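Owls at the Old Quarry, and a Club Update
Tuesday, November 8, 2022

Well, the short-eared owls are back! I got the text from Gisela Ocampo while I was still in my slippers, and I was out the door with one boot tied. She'd spotted two of them hunting low over the rough grass on the Warik side of the old quarry, right before dark, and if you've ever tried to photograph these birds you know they don't send out invitations.

I parked by the cattle gate and walked in the long way, along the ditch, so I wouldn't push them off the field. Then I stood there for an hour with my fingers going numb and saw one crow. I was about to pack up when the first owl came floating over the fence line like a big brown moth, turned its face straight at me, and kept right on going. I shot 300 frames before the light quit. Most of them are mush (I had the shutter way too slow, my own fault), but 13 are keepers and one of those I'd hang on my wall.

If you want to go try for them yourself, please stay on the path and leave the dogs at home. Gearóid Corrigan farms the next field over and he's been really good about letting us use the gate, so close it behind you. Late afternoon has been better than morning so far. Bring your longest lens and a hat that covers your ears.

Now for the club news. Our winter show is going up at the Landemness library again, and this year we get the long hallway as well as the reading room, so there's space for a lot more prints. Diane Tremblay is hanging it. She wants everything matted and wired, with your name on the back in pencil, and she was very clear about the pencil. Birds, deer, bugs, frogs, whatever you've got, as long as it was wild and you took it. Zoo shots go in the spring show.

Zawadi Mbwambo's kingfisher series from September is already spoken for as the centerpiece, and wait till you see it. There's one where the bird has just come up out of the creek with a minnow sideways in its bill and every drop of water is sharp. I asked her what settings she used and she laughed and said she'd lost count of the mornings she came home with nothing, which made me feel better about my crow.

A couple of you asked about the photo trip to the marsh at Ardeleanu. It's on, and Paula Vlad has the sign-up sheet. We'll carpool from the library lot and eat our sandwiches in the blind if it rains. There are still seats, so don't be shy, even if you're shooting with your phone!
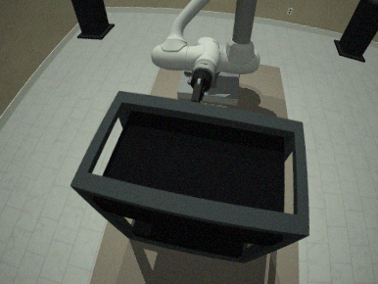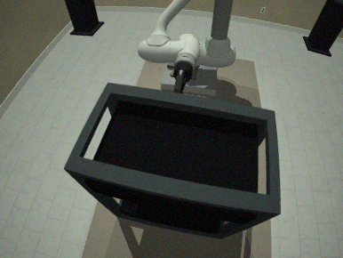
Bird Count Results

The fall waterbird count at the reservoir is finished and the total came to 1717, with Canada geese making up a huge chunk of that, as usual. We had a nice raft of ring-necked ducks tucked in by the dam and a single horned grebe that stayed just far enough out to make everybody argue. I got a picture of it. It's a gray dot. Gisela says it's a grebe and I'm going with Gisela.

Thanks to everyone who came out and stood in that wind. If you still have a tally sheet in your glove box, drop it in the club folder at the library desk, and if you picked up a green thermos by mistake, it's mine and I'd love it back.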